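Washing wool at home: questions we keep getting
Last checked 9/12/25

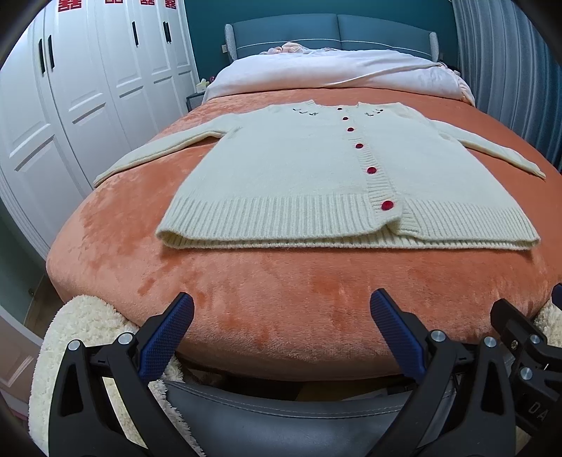

Most advice on wool comes from people selling something to put on it. We sell nothing, so take our answers as you like.

Do I need a special wool wash?
Probably not. We tried Lumov and Prirkari on old jumpers for most of last winter and couldn't tell them from a mild liquid soap. Prirkari smells nicer. Neither is worth paying double for.

The label says dry clean only. Must I?
Labels are cautious, and makers have little to lose by being so. Plain knits usually cope with cool water. Anything lined or with shoulder pads, we'd leave to a cleaner.

Can I trust the wool cycle?
Depends on the machine. Ours claims to be gentle and still felted a scarf in February. If you'd be upset to lose it, use the sink.

How often should I wash a jumper?
Less than you think. One reader, writing from Furtună, washes hers 4 times a year and airs them in between. We do much the same.

Can a shrunken jumper be saved?
The hair conditioner trick gets passed round a lot. It loosened one of ours slightly and did nothing for the other. If it has gone thick and stiff, give up.

Do cedar balls keep moths away?
We doubt it. They smell of cedar for a few weeks, then of nothing. Clean clothes in a closed bag do more.

What about the Starkurska drying rack?
It costs 84 pounds. A towel on the floor is slower but dries a jumper just as flat.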